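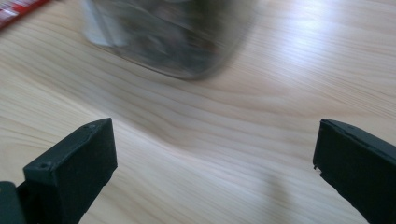

February 6, 2019 - the page of rules

Big day for small rules! I have been itching to write this down since lunch. Banafsheh and I finally sat down and turned our scribbles into one proper page for everybody who works with the hand-held grippers, and I am ridiculously happy with it.

It began with Tadeusz, who wanted 13 rules. I wanted two. We argued it out over very bad coffee and landed somewhere in between, and I think he was right about most of it (I told him so, which cost me something).

The one I fought for is at the top: start with the jaws wide open, and don't close on anything until you have come to a stop in front of it. I used to rush that part myself. Then I went back through my August recordings for Gesitz and threw out 63 of them, all mine, all the same bad habit of grabbing while my hands were still on their way somewhere. Painful afternoon. But what a good teacher!

Next comes the check of the fingers. Run a thumb along the edges before the first take and write down every nick, even the tiny ones, with the side it is on. Roksolana thought this was fussy until I showed her the chipped edge on the right finger, and now she is worse than I am about it. She wants a little drawing to mark them on - lovely idea, I'll make one tomorrow.

Then the cables. They hang down outside the table, left one to the left, right one to the right, and never across the top.

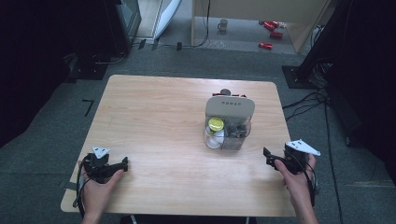
Same thinking for the marker plates: dots facing up, no sleeve over them, no sticker, no thumb. Horácio asked if we could write our initials in the corner of a plate so we'd know which pair is which. No! Initials go on the case.

What we did not settle is how much to leave on the table. Tadeusz likes it nearly bare, one container and plenty of open wood between the hands. I'd like a rule that lets it get more crowded as people improve, because real tables are messy and a robot that learns only from tidy ones is going to have a shock. Banafsheh suggested writing both down and trying each for a week. Fine by me.

The Momum people want over 900 takes from us, so the page will get a real workout. I printed a copy for the wall and put another in my bag to read on the train. Must ask Cristóvão whether his group has anything written about rest breaks - my wrists would like a rule too.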